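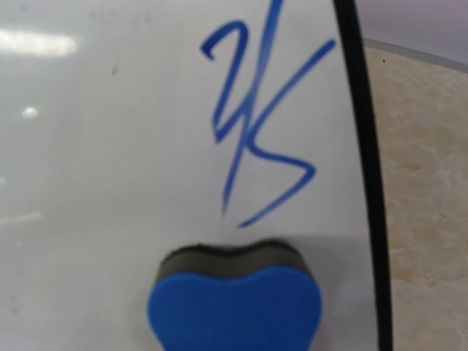

*Eraser just under the blue writing, faint traces like old marker residue showing on the board.*

# Trato board-wiping kit and rule booklet

The Trato kit is sold to labs and workshops that run two small arms on a bench and want a repeatable wiping task. You get a tabletop whiteboard on feet, an eraser, a blue marker and a 60-page booklet of operating rules. I paid for ours. The board and eraser are ordinary office goods, so most of this review is about the booklet.

It was written by Raymonde Vachon, and it reads like someone who has cleaned up after other people's sessions. There are 11 rules, each with a page or two of explanation, then a long appendix of blank log sheets.

## The rules that earned their place

Rule 1 is about reach. Before power goes on, you mark the outer limit of each arm's travel and keep hands, mugs and laptops outside it. We already did this, loosely. Doing it with tape was better, and it settled an old argument over where the keyboard goes.

Rule 3 says that one person holds the stop and does nothing else. They don't take notes and they don't reach in to straighten the board. With two arms working toward the same object, I think this is the most useful page in the booklet. It does mean you need a second person for every session, and a small shop will feel that.

Rule 4 covers the board itself. Write the same text in the same size each time, put it in the log, and wipe by hand with a damp cloth between runs. The booklet is firm that leftover ink has to be logged even when you can barely see it. I thought this was fussy. Then I compared our October sheets and found that we had been scoring old residue as missed strokes. We now check the board from a low angle with the overhead lights on, and again with them off, as glare can hide a faint line very well.

Rule 6 is pressure. Start light, go up in small steps, and stop if the board moves on its feet. The eraser should meet the board flat. Good advice, but the booklet gives no method for measuring the force if your gripper doesn't report it. Narendra Tomar, who runs our bench most afternoons, uses a kitchen scale laid flat and presses the eraser onto it before a session. That ought to be in the text.

## Where it falls short 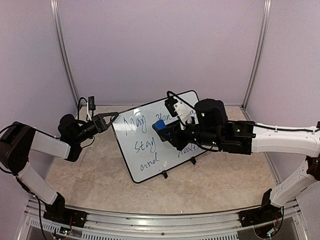 Cables get half a page. The rule says to keep them "clear of the work," and that's all. On a two-arm bench the cables travel with the arms, so clear at the start of a motion doesn't mean clear at the end of it. I'd want a slow run through the full path with someone watching only the cables, and a line on the log sheet for it. We added both.

The same goes for loose wiring and open boards near the arm bases. The booklet has nothing on covers or strain relief. If you share the bench with people who lean on it, write your own rule.

It is also thin on the handoff between arms. Rule 9 says that only one arm may touch the board at a time unless the task calls for both, and the other should be parked. Parked where? We picked a pose for each arm, printed the joint values, and taped them to the rail. I'd have liked a recommended clearance at least.

Last, there is nothing on lighting for the cameras. A glossy board throws back whatever is above it, and two setups that follow every rule in the booklet could get quite different footage.

## The hardware

The eraser is easy to grip, though the felt loads up with ink faster than I expected, and the kit has no spare. The board is light and the feet are small, so it turns if you push near a corner. Rubber pads underneath helped. The marker is fine.

I also looked at the Wekley kit, which has a heavier board and a single laminated card of rules. The card is easier to follow during a session, and the board stays put. For a class with new people every week I would pick Wekley. For a bench where the same few people keep records over months, I'd take Trato for the log sheets alone.

## Verdict

Buy it if you don't have written rules yet. If you do, ask whether they will sell you the booklet separately — they did for a friend at Gauthier — and get the board and eraser from an office store. Plan on adding your own pages for cables, parking poses and lights. Ours run to 2 pages so far and sit in the back of the binder.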